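# Putting the dog in the will, part two: the money

03/08/2025
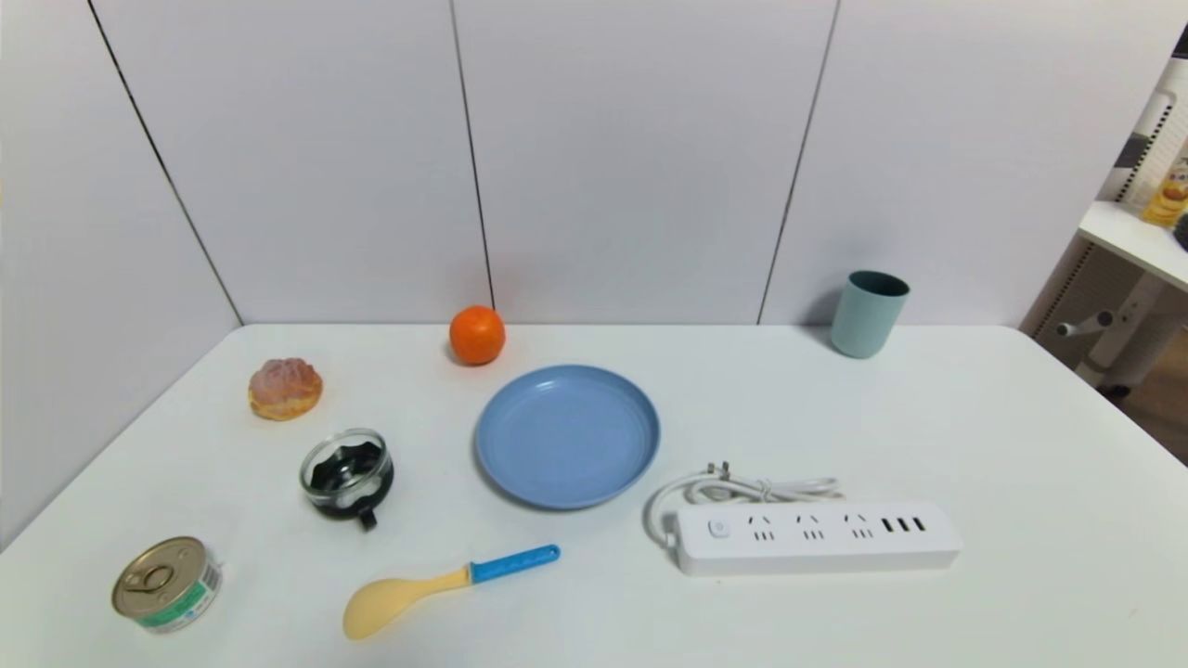 *A mandarin on the white table, near the wall.*

My first draft left a sum "to the dog". A dog can't own money, so a gift worded like that fails and the sum goes back into the residue. I had assumed a solicitor would find a way round it. Mine crossed it out and sent me the firm's standard note on pets, four pages long, of which two were useful.

In law the dog is a chattel. If the will says nothing, she passes with the furniture to whoever takes the residue, and that person is free to keep her, sell her or hand her to a shelter. The first thing to write is therefore a plain gift of the animal to a named keeper, with a second keeper in case the first has died or says no. I have worded mine as "any dog I own at my death". The current one is called Narena and is eleven, and I don't want to pay for a new will each time.

The money is a separate clause. There were two ways of doing it on offer:

- A cash gift to the keeper, conditional on their taking the dog. Cheap to draft. Once paid, it is theirs, and there is little to stop them spending it on a boiler.
- A small trust, where trustees pay the bills as they come in. English law does allow this for a particular animal, but it has a time limit, usually 21 years, and no one in a position to enforce it. It also has to be run, with accounts.

I took the first, with a letter of wishes beside it. The letter isn't binding. It gives the vet, the food, the dose of her joint tablets and the fact that she must not be kennelled next to other bitches.

For the amount I used last year's actual spending:

| Item | Cost |
|---|---|
| Insurance (Zodon, lifetime cover) | £330 |
| Food (Kusen dry, large bags) | £300 |
| Tablets and flea treatment | £179 |
| Booster | £45 |
| **Total for the year** | **£854** |

Multiply by the years she may have left and add the policy excess. Premiums rise steeply with age, so I doubled the insurance line before multiplying. Check too whether the policy can be moved to a new owner. Zodon treats it as a new policy, and anything already on her record would be left out. That affects the sum more than the food does.

One gap remains. A will does nothing for the days between the death and somebody reading it. I have put a card in my wallet with the keeper's number, and Hnatiuk Kennels hold a signed form that lets them take her in and bill the estate.

Part three will cover what happens if I am in hospital and still alive, for which a will is no use at all. I am waiting for a reply about the power of attorney wording.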